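The Goods Lift at Seleck

The brochure said whisper-quiet. Signe Solberg had been certifying lifts for 18 years and she had yet to meet one that whispered. They hummed or they groaned, and the expensive ones did it behind better panelling.

"It's a Hellström," the store manager told her, as if that settled the matter. He wore a lanyard with the Seleck logo on it and had already pressed the call button twice. "Top of the range. The last one was a Clallel and we had nothing but grief."

"What sort of grief?"

"It stopped between floors."

"And this one doesn't."

"This one pauses," he said.

She wrote that down. The doors opened on a cabin lined in pale grey, with a strip of light along the ceiling the colour of skim milk. The rating plate said 13 persons. Signe had never seen 13 persons get into anything that size without somebody starting a fight. She stepped in, set her bag on the floor and asked him to stay outside.

He got in anyway.

They went up. Past the shoes, past the homewares, the numbers over the door changing with a small polite chime. At level four the cabin slowed, gave a sort of sigh and stood still.

"There," said the manager. "Pausing."

"How long does it do that?"

"Depends who's in it."

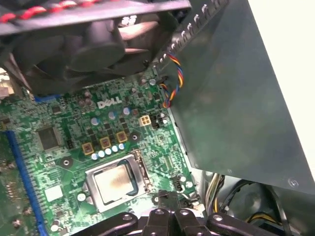
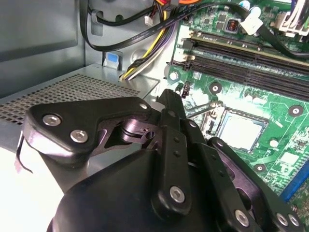
Signe looked at him. He was studying the ceiling.

"Lifts don't know who's in them," she said.

"The Zastik bloke said the same thing. He's the one who does the servicing. He rode it up and down for a whole afternoon in April and it never paused once. Then Mrs Farrugia from the tearoom got in with a trolley of scones and it sat here for 6 minutes."

"Weight, then. Or the trolley was fouling the door sensor."

"She came back down without the trolley. Same thing."

It was always a story with people. A worn contact was never a worn contact, it was the ghost of a window dresser. Signe had been told about haunted lifts, lucky lifts, and one in a dental clinic that was supposed to favour the left-handed. She had found a fault in every one of them, usually before lunch.

She opened the panel and read the counter. The thing had made 1,091 trips since the last reset. She checked the log for stoppages. The page was blank.

"It isn't recording them," she said.

"No. It wouldn't, would it? It hasn't stopped."

"We are standing in it. It has stopped."

"Paused," he said.

She shut the panel harder than she needed to. The light overhead stayed the same weak colour. Somewhere below them a child was asking for a drink, over and over, and a woman was saying in a minute, darling, in a minute. Signe noticed that her shoulders had been up near her ears since she'd parked the car, and probably since well before that. She let them drop, purely because they hurt.

The cabin started to move.

"Coincidence," she said.

"That's what I reckon," said the manager.

At the top floor she stood for a while with her pen over the form. There was a box for faults and a box for remarks. She left the first one empty and in the second she wrote: return visit required, bring own chair.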